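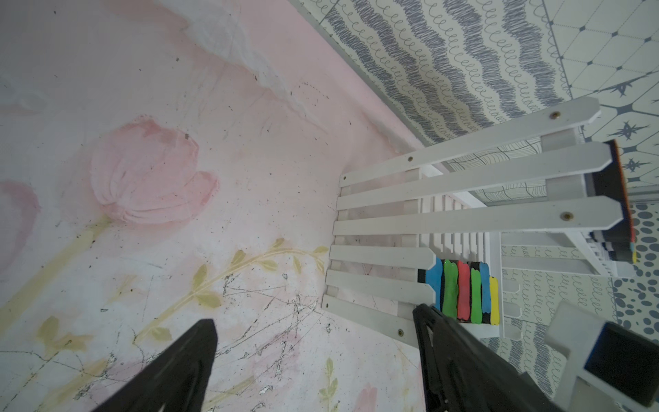 Can a robot tidy a house yet?

Parts of one. Floors, mostly, if you've already picked everything up off them. A few single jobs on a good day with a patient person standing by. A whole room, left alone, start to finish, I haven't seen it and I've been looking pretty hard this year.

OK so. Quick post, I have to leave for school pickup at 2:30 and this has been sitting in drafts since August.

People keep asking me what I think because I wrote that thing about the Eveck vacuum and now apparently I'm the robot lady. Fine. My short version is above. Longer version, written fast, sorry.

First, the stuff that works. Vacuuming. Our Eveck does the downstairs every morning and I would fight anyone who tried to take it away. It gets stuck under the same chair. It ate a sock and then a second sock. Still a good machine. Dishwasher, washer, dryer — all robots if you squint, we just stopped calling them that once they got boring. All of them do one thing, in a box, and somebody has to carry the stuff to the box.

The carrying is the chore! I've been saying this at dinner parties for years. Washing a load of laundry takes me no effort at all. Getting it out of three bedrooms, turning the sleeves the right way, finding the one thing that can't go in the dryer, folding, putting it back in drawers that are already too full. That's the hour.

So the thing everyone is working on now is arms. Arms with grippers, two black fingers, little camera at the wrist so it can see what it's about to grab. I went up to Estthorpe for the Trodov open afternoon over the summer and watched their arm, the Rana, do a bunch of things on a counter. It stacked cups. It put a sponge in a sink. It folded a dish towel, slowly, and people clapped, me included. Took it 140 seconds, I timed it on my phone because I'm that person. My mother does one in the time it takes to say "dish towel."

Then it tried the second towel, which was a different kind, thinner, and it just sort of pinched at it. Got a corner, lost the corner. Got it again. A very nice man reset it and we all looked at our shoes.

I asked the engineer who was walking people around, Tanveer Siddiqui, what the hardest room in a house is. I figured kitchen. Glass, knives, hot stuff. He said kid's room, didn't even stop to think. Kitchens are mostly things made to a standard, he said, a mug is a mug, a plate is a plate. A kid's room is all one-offs.

Been chewing on that ever since. Look at the sort of corner I mean. A pink painted surface with a big tulip on it, thick brushstrokes, the paint scratched and chipped and specks of stuff all over it. White slats with pointy tips. A ledge with bright wavy strips standing up in a row, they look like modeling clay to me but could be something else. Patterned paper on the walls, squiggles next to dots next to diamonds. And I'm supposed to say "clean that up."

Clean WHAT up. Are the strips put away already? They're in a nice row. Might be someone's project. Might be exactly where they live. I'd have to ask. Are the specks dirt? Looks like it to me, I'd wipe them. The yellow leaves are painted on, leave those alone. I know that in half a second and I couldn't tell you how I know it. Then think about a machine that has to sort out speck from scratch from brushstroke, on a surface where the paint is already chipping, and wipe one and not make the other two worse.

And if it's clay, how hard do you squeeze? Hard enough to lift it, soft enough that it still has its waves after. My kids would notice a squashed one from across the street. There would be a funeral.

This is what bugs me about the demo videos. Always a bare table, plain background, one red block, one bowl. Put the block in the bowl. Wow. Now do it with wallpaper. Now do it with a little railing in the way where your fingers are fatter than the gap. That's every shelf in my house.

Price, since people ask. The Rana isn't for sale to regular people. There's a smaller hobby arm that went around our neighborhood group, secondhand, 900 dollars, no gripper included. So an expensive stick. I thought about it for longer than I should of.

What I'd pay for TODAY, if somebody from one of these companies reads this:

Something that picks up everything on the floor and dumps it in one bin. No sorting. I'll sort. Just get it off the floor before the vacuum comes through.

Something that empties the dishwasher, even if it takes all night. I don't care how slow. I'm asleep.

Something that wipes a table. Tanveer said wiping is closer than I'd think, the trouble is knowing when it's done. Same, buddy. Have you seen my husband wipe a table.

What I don't want is a person-shaped thing walking around. Stairs, cat, me in a towel. No thank you.

Do I think it's coming? I do, kind of. The second towel will get solved, they were already working on it. Slow doesn't bother me. What bothers me is the asking part. When I tidy with my daughter half of it is her yelling "NOT THAT ONE" and me putting it back. A machine would need to know when to yell first. Or wait to get yelled at, at least. I asked if the Rana could do that and was told it can stop when you press the big button. OK. Thats a start.

Shop floor people, I know, I know, you've had arms for decades. My brother in law reminds me every holiday. His bolts come down the line facing the same way each time. Send one of those arms to my house and let it look for the other shoe.

Gotta run, it's 2:25. Will do the window cleaning one next, that one I have opinions about.

Share this post (3) | Save | Print

Comments

marlow_k
The dishwasher one!! I would take the all night version. I'd take the all weekend version.

Dee in the valley
I work in packing and our arms are great until a box comes in slightly crushed, then everything stops and a human walks over. So it's the same problem, just ours has a yellow light on it.

pthompkins
"Should of." Otherwise agree.

Dee in the valley
also please do the window post, I'm this close to buying one

Author
@pthompkins leaving it in. @Dee wait for the post, do NOT buy the round one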